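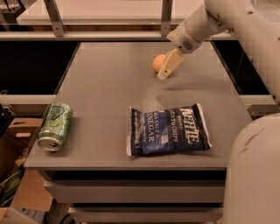

A small orange ball on a grey tabletop.

The long way back for village table tennis

The hall at Firncombe has had a table tennis night for 47 years, with a gap of three winters when the roof was being replaced. It starts at seven and finishes when the heating goes off. There are two tables, one good and one with a dip near the net on the left side, and players swap between them after every game so that no one is stuck with the dip all evening.

Clubs like this were once common. Works canteens had them, and so did chapels, youth clubs and the back rooms of pubs. Many closed when the building was sold or the rent went up. The game itself is cheap. A bat lasts for years if the rubber is kept clean, and a box of balls will see most clubs through to spring. What costs money is the floor space, as a proper match needs far more room behind the table than people expect.

Firncombe got round this by sharing. The badminton players have the hall until half past six and leave the lights on. The tables are kept folded under the stage, and it takes two people to bring each one out without scraping the boards. New members are shown how to do it before they are shown how to serve.

The change in the ball caused more argument here than the rent ever did. Older players had grown up with celluloid, which had a certain sound and a strong smell if one cracked. Plastic balls came in about ten years ago, slightly larger, and several people said their spin had gone. Most got used to it within a season. A few still keep a box of the old ones at home.

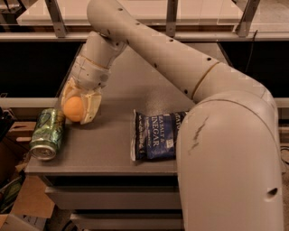

One member, who moved over from the Prirkik club, said the ball had never been the problem and that the league had lost more teams to late finishes than to plastic. Matches used to run past eleven, and anyone with an early shift gave up by Christmas.

The league has since cut its matches to the best of three games, and the second division now allows teams of two. Firncombe entered a side under the new rules and came fifth. It has 48 names on its list, though a wet night in February may bring out only a dozen.

The hall closes for floor varnishing in May. Play starts again when the smell has gone, and the table with the dip is due a new top if the summer fair does well.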